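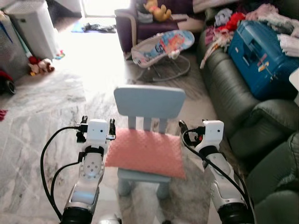 Sala com crianças pequenas: cadeirinhas, almofadas, espreguiçadeira e o resto
5 de janeiro de 2020

Apontamentos a correr, entre a sesta e o lanche. Várias leitoras pediram a lista toda junta, vai assim mesmo, sem grande ordem. A parte dos brinquedos pequenos já está noutra página, por isso hoje é só o que ocupa chão.

Primeiro o chão

Arrumar sempre de cima para baixo e deixar o chão para o fim. Eu sei. Mas continuo a ver gente a passar a esfregona com as cadeirinhas ainda no meio e depois andar às voltas com elas na mão.

Ordem que uso cá em casa:
Almofadas para cima do sofá.
Cadeirinhas e banquinhos para o corredor, de pernas para o ar se der.
Espreguiçadeira para cima da mesa NÃO (já lá vamos). Para o quarto.
Vassoura, depois esfregona bem torcida.
Esperar que seque. Esperar mesmo.
Voltar a pôr tudo, e aproveitar para decidir o que não volta.

Pavimento de pedra ou mosaico que imita mármore: detergente neutro, pouco. Nada de vinagre na pedra verdadeira, come o polimento. Se não sabem se é pedra ou cerâmica, tratem como pedra. Manchas de sumo limpam-se na hora com um pano húmido; no dia seguinte já pede água morna e paciência. Marcas pretas de sapato saem com uma borracha branca da escola, a sério.

Um chão claro com veios cinzentos disfarça muito bem o pó e muito mal as migalhas de bolacha maria. Enfim.

Pés das cadeirinhas

Feltro autocolante em todas as pernas. Todas, não só nas que arranham. Se ficar uma sem feltro a cadeira abana e a criança põe-se a baloiçar de propósito. Antes de colar passar álcool na base da perna, deixar secar, apertar com o polegar e não usar a cadeira até ao dia seguinte. Os feltros redondos da Arnell aguentam bem, os quadrados descolam nos cantos e apanham cabelos. Já agora, em pernas curtas e cilíndricas o feltro deve ficar um nadinha mais pequeno do que a base, se sobrar para fora vai-se embora na primeira semana.

Com chão que se lava muitas vezes, trocar os feltros de vez em quando. Estão escuros e duros? Lixo. Feltro cheio de areia risca mais do que perna sem nada.

Cadeira bamba: virar ao contrário, ver se é parafuso ou cola. Parafuso – apertar à mão, sem aparafusadora, que as peças de criança moem logo. Cola – limpar a antiga toda, cola de madeira (se for de madeira, claro), grampo ou uma corda bem apertada à volta das pernas, uma noite inteira. Sem criança em cima entretanto. Escrevam um papel e colem no assento, que os avós não adivinham.

Pintura clara, riscos e canetas

Cadeira pintada de azul clarinho, rosa, menta, tudo isso que é lindo na loja. Ao fim de um mês tem riscos nas ripas do encosto e dedadas na parte de cima.

Dedadas: pano de microfibras, água morna, uma gota de detergente da loiça. Secar logo a seguir.
Lápis de cera: secador de cabelo no morno uns segundos, papel de cozinha, limpar. Não insistir com o calor que a tinta levanta.
Caneta de feltro lavável: sai com toalhita.
Caneta de feltro não lavável: experimentar álcool num sítio escondido, por baixo do assento. Se a cor vier agarrada ao pano, parar.
Autocolantes: azeite, dez minutos, raspar com um cartão velho. Depois desengordurar bem senão a almofada fica com nódoa.

Entre as ripas verticais junta-se uma linha de sujidade mesmo no encontro com o assento. Pincel seco primeiro, cotonete húmido depois. Um pincel de pastelaria já reformado faz isto lindamente.

Para retocar: lixa fina, grão 200 serve se não tiverem outra à mão, só na zona lascada. Limpar o pó com pano húmido. Duas camadas finas de esmalte aquoso próprio para brinquedos e deixar curar o tempo que diz a lata, mesmo que ao toque pareça seco. Guardar um frasquinho de compota com o resto da tinta e escrever a cor na tampa. Eu não escrevi. Tenho três azuis quase iguais na arrecadação e nehum é o certo.

A almofada do assento

Almofada maior do que o assento parece mais fofa mas escorrega. Os cantos ficam a cair para a frente, a criança senta-se na ponta e lá vai tudo. Opções, da mais preguiçosa à mais trabalhosa:

Base antiderrapante daquelas de gaveta, cortada um dedo mais pequena que a almofada. Vende-se a metro.
Velcro: a parte macia na almofada, a áspera na cadeira. Ao contrário apanha cotão. Mas atenção que sem almofada a parte áspera pica as pernas.
Fitas cosidas nos dois cantos de trás, atadas às ripas. Laço curto, pontas curtas, nada de fitas compridas penduradas.
Fazer uma almofada à medida. Papel de jornal em cima do assento, riscar, mais um dedo para a costura.

Tecidos com relevo, tipo bolinhas ou pelinho encaracolado: sacudir na varanda, depois aspirador com uma meia fina presa no bocal por um elástico. Lavar do avesso, 30 graus, pouco detergente, sem amaciador que achata o relevo todo. Centrifugação baixa. Secar na horizontal em cima de uma toalha e ir dando umas palmadas. Se tiver capa separada, lavar só a capa. Se não tiver, ver se a espuma seca mesmo por dentro: apertar no meio com papel de cozinha por baixo. Sai húmido? Mais uma noite.

Nódoa de leite: água FRIA. Com água quente coze e fica cheiro. Pus isto em maiúsculas porque me perguntam todas as semanas.

Cor-de-rosa não vai com brancos. Já sei que sabem.

Espreguiçadeira de bebé

Ocupa imenso e mexe-se pouco. Regras cá de casa:

Sempre no chão. Nunca em cima de mesa, sofá, cama, bancada. O bebé abana e ela anda.
Sempre com o arnês apertado, mesmo que seja só para ir buscar a água.
Não serve para dormir a noite nem a sesta comprida.
Quando o bebé já se senta sozinho ou já faz força para se levantar, acabou. Ver o manual, o limite de peso vem lá.

Lavar o tecido: tirar uma fotografia com o telemóvel ANTES de desmontar, de lado e por baixo. Eu montei a minha do avesso na primeira vez. A forra sai quase sempre por baixo, com molas ou botões de pressão. Estampados com bonecos e letras, virar do avesso e secar à sombra, o sol come primeiro o rosa e depois o resto. Não passar a ferro em cima do desenho.

A armação de arame limpa-se com pano húmido e seca-se logo, sobretudo nas dobras e nos encaixes. Se houver pontinhos de ferrugem, palha de aço muito fina, limpar, secar. Ferrugem num encaixe é diferente, aí não facilito e não se usa mais. Ver também se as borrachas que tocam no chão ainda lá estão todas.

Guardar: desarmada se desarmar, forra lavada e bem seca dentro de uma fronha velha, parafusos num saquinho atado à própria armação com fita. Não dentro de "uma gaveta". Todas as gavetas são uma gaveta.

O leitor Fergus Mackay escreveu em julho a sugerir pendurar a armação vazia atrás da porta da despensa com dois ganchos largos. Experimentei e funciona, desde que a porta não seja daquelas ocas muito leves.

Poltrona escura com crianças claras

Quer dizer, com bolachas claras. Poltrona roxa, bordô, azul escura: vê-se tudo. Iogurte, cotão, pêlo, giz.

Luva de borracha ligeiramente húmida, passar sempre no mesmo sentido, o pêlo enrola-se. Melhor do que os rolos de papel adesivo e não se gasta.
Braços da poltrona: são o que suja mais e ninguém aspira. Escova macia uma vez por semana.
Entre o assento e o braço, bocal fino do aspirador, mas meter a mão antes. Peças de puzzle.
Assento mais claro do que o resto: manta lavável por cima, com as pontas enfiadas bem fundo nas ranhuras. Um tubo de cartão de papel de cozinha enfiado na ranhura segura a manta.

Para limpar a fundo uso o champô de estofos Zellinard, bem diluído, só a espuma e não a água. Testar atrás primeiro. Trabalhar das costuras para o meio senão fica aro.

Onde pôr cada coisa

Numa sala pequena e cheia não há milagres. O que ajudou:

Deixar livre o caminho da porta ao sofá. De noite agradecem.
Cadeirinha encostada à parede quando não está a uso, virada para a parede se a criança gosta de trepar.
Nada que sirva de degrau perto de janelas ou estantes. Isto inclui cadeirinhas, caixas, o cesto grande. Reparem que uma cadeira baixa chega perfeitamente.
Estantes presas à parede. Sempre.
Um cesto só para "coisas que não são da sala". Esvazia-se antes do jantar, tudo de uma vez, sem ir levando peça a peça que assim perde-se meia hora.
Mobília de criança em rotação: dois assentos na sala, os outros no quarto. Trocam-se quando apetece e parecem novos.

Dar, vender, guardar

Cadeirinhas vendem-se bem, espreguiçadeiras nem tanto. Lavar antes de anunciar, medir a altura do assento e pôr no anúncio, que é a primeira pergunta. Se falta um parafuso, dizer. Se faltam correias, não vender nem dar, vai para o ecocentro com o arnês cortado para niguém a aproveitar.

Para guardar para um segundo filho: cadeira embrulhada num lençol velho, nunca plástico fechado, que numa arrecadação húmida ganha bolor e a tinta cola. Almofada à parte, com um saquinho de alfazema. Etiqueta por fora.

Acordou. Se faltar alguma coisa escrevam nos comentários, respondo à noite, e o método para tirar plasticina das juntas do mosaico fica para a próxima página.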